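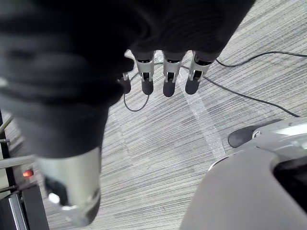 Dušan Gajdoš wrote back to my last call within the hour to say he'd love to join in, but did he have to be able to read music, and would we mind that he only knows the songs his gran sang while plucking geese?

No, you don't have to read music, and geese are very welcome! I'm Ileana Vasiliu and I'm collecting work songs for the Gimitthorpe Song Survey – the things people hum, mutter or bellow while they're washing up, digging, packing boxes or driving the late bus home. So far I've got 118 of them on tape, and far too many are about potatoes (I love them all, but still).

I'm after 15 more people for the autumn round. You can be any age over sixteen, you can sing like a rusty gate, and the song can be in any language you like. Half a verse is fine. If you've forgotten the middle, hum it.

What happens is, you come to the upstairs room at Grinow, the old seed shop opposite the chapel, and we sit down for an hour or so with a pot of tea. I ask where you learned the song and what job went with it, you sing it a couple of times, and I write down the words as best I can. If stairs are a bother, tell me and I'll come to you. I did three kitchens and an allotment in August and it was a treat, even with the wasps.

There's a £15 thank-you for each person, plus your bus fare, and you'll get a copy of your own recording to keep. Your name goes on it only if you want it to. You can also change your mind later and I'll take the song out, no questions.

I'd especially like to hear from anyone who worked at the Restik laundry before it shut. I keep being told there was a mangle song with rude verses and I have yet to meet a soul who'll sing it to me!

To take part, leave a note at the Grinow counter with your name, a phone number and a line about your song, by October 5, 2024. Evenings are fine for me, mornings less so.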